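Call for Participants: Pacing Light Validation Study, 2000 m and 3000 m

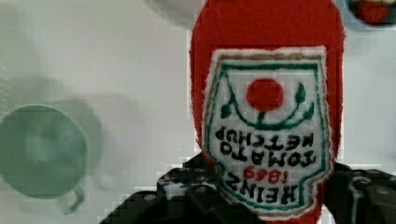 Summary

Menside Track Laboratory is recruiting middle-distance runners for a study of trackside pacing lights. The study compares three light programs over 2000 m and 3000 m and measures how closely runners follow each one. Testing takes place at the Gunitz indoor track. Applications close on 1st December.

Background

Pacing lights are now common at larger meets. Most published work deals with finishing times. Less is known about the distance a runner keeps from the light during a lap, how that distance changes on the bends, and what happens when the light changes speed partway through a race. The present study records position continuously and relates it to stride rate and heart rate.

A pilot was completed in September with club runners from Stefanou Harriers. Results from the pilot were used to set the light spacing and the rest periods and will not be included in the main data set.

Who can take part

Applicants must meet all of the following conditions:

Aged 18 to 39 on the first day of testing.
Currently training at least four times a week.
Raced at 1500 m, one mile, 3000 m or 5000 m on a track during the past 12 months, with a result that can be checked.
No injury that stopped training for more than seven days in the past eight weeks.
No known heart condition, and no medicine that affects heart rate.
Able to attend all four sessions.

Runners with color vision deficiency may apply and should say so on the form. The lights can be set to white, green or blue, and the color is recorded as a variable.

We are looking for equal numbers of women and men. The study has 128 places in total. Applicants who meet the conditions after all places are filled will be put on a reserve list in order of receipt.

What is involved

Session 1: Screening, consent, body measurements and a treadmill test to exhaustion. Allow two and a half hours.

Session 2: Familiarization on the track. Six repetitions of 400 m with the lights running at even pace. Allow 90 minutes.

Session 3: 2000 m time trial with one of three light programs (even, fast start, or stepped). The program is assigned by computer and is not announced beforehand. Allow two hours.

Session 4: 3000 m time trial with the same program as Session 3. Allow two hours.

Sessions are separated by at least 72 hours. All four must be completed within 24 days. Time trials are run in groups of up to four, matched by recent results. Finishing position has no effect on payment.

Participants wear a chest strap and a Jovis position tag, which is clipped to the back of the waistband. Spikes are allowed in Sessions 3 and 4, with pins no longer than 6 mm. The same pair of shoes must be worn in both time trials.

Before each session

No hard training for 48 hours before Sessions 1, 3 and 4.
No caffeine for six hours.
No alcohol for 24 hours.
Last meal at least three hours before the start time.
Keep the food diary supplied at Session 1.

Payment

Participants who complete all four sessions receive $525. Those who withdraw early, for any reason, are paid $105 for each completed session. Travel by public transportation is refunded on presentation of receipts. Parking at the track is free with a permit, which is sent with the booking confirmation. Mileage is not paid.

Each participant also receives a copy of the treadmill test results and lap splits from both time trials.

Risks

Maximal exercise carries a small risk of fainting, muscle injury and, very rarely, a cardiac event. A physician is present at Session 1 and first aid staff are present at all track sessions. Participants may stop at any time without giving a reason.

Data

Position and heart rate records are stored under a number and held apart from names and contact details. Individual results are not passed to coaches, clubs or selectors. Participants may ask for their records to be deleted up to 30 days after their last session.

How to apply

Complete the online form and attach a link to one qualifying result. Applicants will receive a reply within ten working days. Those selected will be sent a health questionnaire, which must be returned before Session 1 can be booked.

Contacts

Study lead: Melaniia Kravets
Track sessions and scheduling: Gitau Mrema
Payments and travel refunds: Neusa Mendonça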